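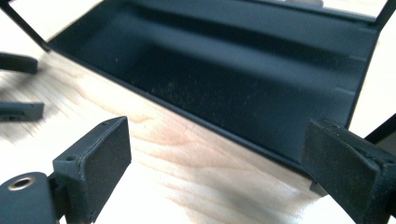

Photo: Raquel Arruda / Pikville

Korameck Under-Desk Cable Tray, charcoal

Home / Workspace / Cable trays / Korameck

I've sold a lot of cable trays out of this little shop and I've sent a fair number of them back to where they came from, so when I tell you the Korameck is the one I keep screwed to the bottom of my own desk, please take that as the compliment it is! It's a plain sheet-metal channel, open on one side, with low walls and a flat floor. You hang it under the back of your desktop, drop the power strip in, pile the cables on top of it and then you stop looking at that mess for good.

The finish is the first thing people mention when they write to me. It's a matte dark charcoal, powder-coated, and it hardly throws any light back at you. Under a desk it pretty much goes away. On a pale wood surface, like in the photo, it looks a good deal darker than it does on my gray carpet, where I'd just call it slate. So if you're trying to match it to black table legs, expect close but a touch softer.

One warning about that finish — it shows dust. Every pale speck and bit of fluff stands out against it, and if you have a dog you'll be seeing plenty of dog. A dry paintbrush gets into the corners better than a cloth does (the cloth mostly leaves its own fibers behind, ask me how I know). I do mine in June when I have the desk pulled out anyway, and then I forget it for a year.

The end wall has small rectangular notches cut into it. I use them for zip ties or a strip of hook-and-loop, so the cord going to the wall outlet stays put and doesn't drag the whole bundle along when I move the desk up. Thin ties go through easily. The chunky kind you get at the garden center won't, so don't buy a bag of those specially. Raquel threads a shoelace through hers and says it's the best cable tie she's ever owned. Fine by me.

Which size?

We carry the 600, and that's it. It's 600 mm long and 100 mm deep, which suits most home desks with a standard power strip and one or two fat adapters. I did stock a longer one from Clondbridge for a while, but it sagged in the middle once you loaded it up and I got tired of apologizing for it. If you have a really wide desk, get 2 of the 600s and hang them end to end with a hand's width between them. That gap is useful, by the way! It's where I let the monitor cables drop in.

Order number: 503
Length: 600 mm
Depth: 100 mm
Material: sheet metal, powder-coated
Color: charcoal
In the box: tray, wood screws, one folded sheet of instructions you can ignore

Putting it up

You'll want a pencil, a screwdriver and somebody to hold the other end. I've done it alone, lying on my back with a stack of books propping up the tray, and I can't recommend it. Hold it against the underside of the desk, well toward the back so your knees don't find it, mark your holes and drill shallow pilot holes. Please check how thick your desktop is before you pick up the drill. The screws in the box are short, but Vinzenz Oberholzer bought a tray from me last year, lost the screws, used some from a jar in his garage and now has a tiny pointed souvenir sticking up next to his mouse. He was very nice about it.

Desks with a metal crossbar can be a nuisance. Look underneath first and see whether the bar runs right where the tray wants to be. Usually you can slide the tray forward a little and clear it. If you can't, send me a photo of the underside and I'll tell you what I think, even if what I think is that you should buy something else.

Glass tops: no, sorry. There's nothing to screw into and I don't trust the sticky pads.

What people have told me

"Took the two of us less time than finding the drill. I put the router in there too and it fits with room to spare." — Emil Fankhauser

"Nice and sturdy, a bit dull to look at, but it's under a desk so who cares. Would like it in white." — Domenica Gisler

I'd like it in white too, Domenica. I've asked, and I'll ask again.

Roswitha Hauser wrote in to find out whether the edges are sharp. I've run my hand along the rims of the ones I have here and never cut myself, but it's still thin metal, so I'd wear gloves while it's over your head and take them off for the fiddly bit with the screws.

Shipping and returns

Everything goes out from Pikville, packed flat against a piece of board so the corners don't get banged up. Orders that reach me before noon usually leave the same day. If yours turns up bent, don't try to straighten it, just write to me and I'll send another one. You can return it if you haven't drilled or scratched it, and I don't need the original box as long as it's wrapped in something decent.

Also handy with this tray: the Marulanda cable clips, which stick to the back of a desk leg and carry the last cord down to the floor. I order those in small batches and they do run out — if the page says sold out, leave your email and I'll let you know when the next lot gets here.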